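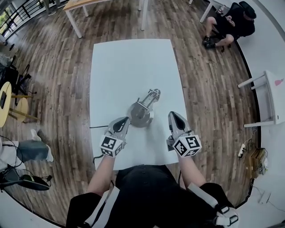 A gray metal stand on a white table, with a black cable running to its left.

Sundbridge will start replacing worn faucets in its public buildings this winter under a plan approved by the town council on 6/12/22. The work covers the library, the Gretham Street community center, both fire stations and the town offices.

The council set aside $325 for each fixture, including parts and labor. Any building that needs new shutoff valves will be handled separately, and the cost of those will come out of the regular repair budget.

Luana Magalhães, the town's facilities manager, told the council that many of the faucets date from the last full renovation of the buildings. Parts for the older models are hard to find, and the town has been paying for repeat visits to fix the same drips.

"We replace a washer and then we are back a month later," Magalhães said. "At some point the fixture has to go." 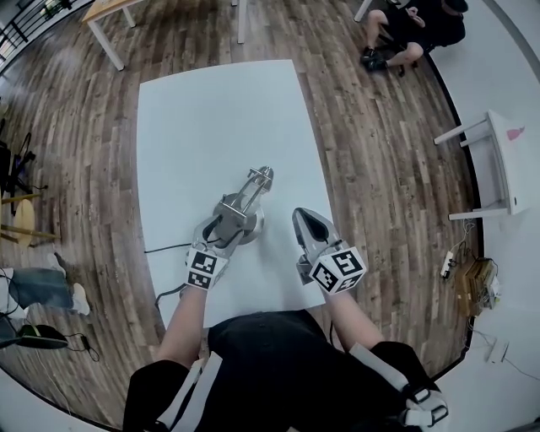

The contract went to Pudholm Plumbing, which also services the town pool. A second bid, from Ahn Mechanical, came in higher and did not include hauling away the old fixtures.

Crews will begin at the library in December. Restrooms there will be closed one at a time, and at least one will stay open during public hours. The children's room has its own restroom, which will be done last.

Work at the community center is to follow once the library is finished. The kitchen there will be out of service for 2 days. Groups that have booked it will be offered another date or a refund of the rental fee. The front desk is keeping a list and will call the people affected.

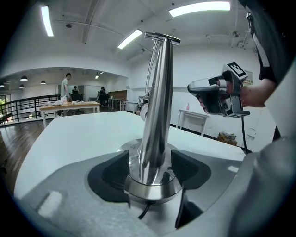
Most of the new faucets are single-lever models with a low-flow aerator. The council had asked for prices on touchless faucets but decided against them for now, citing the cost of wiring and batteries. The fire stations will keep two-handle faucets in their kitchens at the request of the crews.

Water to each building will be shut off for short periods during the work, always before 8 a.m. Notices will be posted at the entrances the day before.
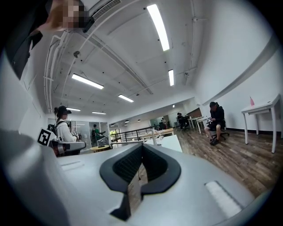 The council also heard a request to add the drinking fountains at Gretham Park to the project. Members agreed to take that up with next year's parks budget. Residents who want to report a leak in a town building can call the facilities office or leave a note at the town clerk's window.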